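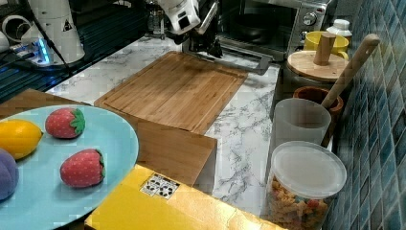

Section 2: Winding your first cord from textile scraps

You're going to love this part! Old T-shirts, worn sheets, odd socks (yes, socks) all turn into strong cord on the Jusum winder.

1. Cut the fabric into strips 2 cm wide and sort them by color.
2. Hook one strip on each of the two spindles and close the guard.
3. Turn the crank 47 times, keeping the strips snug.
4. Tie off the end and slide your cord free. Lovely!

Note: Stretchy knits wind tighter, so stop a few turns early.

Caution: Remove zippers and buttons first. Keep long hair and sleeves clear of the spindles.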